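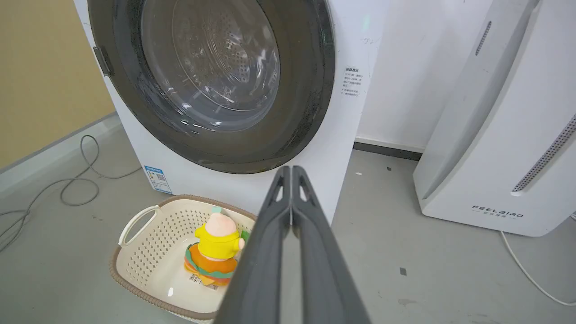
Clureck Laundry Basket, Cream with Brown Rim

A basket for the stretch of floor in front of the washer, where your laundry was going to end up anyway. Cream-white plastic, rows of small rectangular holes down the sides, and a brown rim with a woven texture for people who like the look of wicker but have met wicker and its splinters.

The cutout handle is an open loop, big enough for a whole hand. Wipe clean with a damp cloth. No assembly, no app.

Weight empty: 900 g
Maximum load: 10 kg — towels count double, in our experience
Returns: 30 days, minus the socks

Washing machine and plush toy not included. We have been asked about the toy (yellow hood, mint-green tuft, sits on what looks like lunch) more often than the basket, and Saodah Nugroho on the order desk would like it known that we don't stock it.

Item 188. Ships flat-rate from our Ballirham warehouse. Orders placed before 10 in the morning go out the same day.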